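Clandstead Patient Group, minutes of the December meeting

Present: Vikas Maurya (chair), Pramila Bhardwaj, Halfdan Hallgrímsson, Abhishek Prajapati and me, Serpil Tuncer, scribbling as usual. We got going at 6:40 once Halfdan found the key to the side room.

Last month's minutes were fine apart from me spelling Gruvow wrong twice. Fixed now, sorry!

Parking first, and it took ages. The hospital wants to move visitor parking over to the Fairclough lot, and Pramila (who has walked it with her mother) says it's a good 12 minutes to the main doors at an easy pace. We all want a shuttle. Vikas will write to the facilities office and ask for one every 15 minutes during visiting hours.

Then the newsletter. Abhishek passed around his draft and I liked it a lot, especially the page on what to pack for an overnight stay. Halfdan thinks the type is too small and I'm with him on that. The surgery page is nearly done, and it just needs a shorter headline.

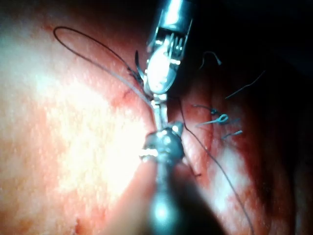 Surgery page: instrument jaws gripping suture thread.

We're printing 640 copies, same as the fall issue, with 24 set aside for the Aken Street clinic because they ran out last time. Pramila is still chasing the printer for a price.

Waiting room chairs: no news. I'll call again.

Halfdan asked if we could start later in the winter, and we went back and forth on it (I'd love a later start, Vikas would not). Left as is for now.

To do: Vikas, shuttle letter. Abhishek, bigger type and the headline. Pramila, printer. Me, chairs, plus cookies for next time.

We wrapped up at 8:15.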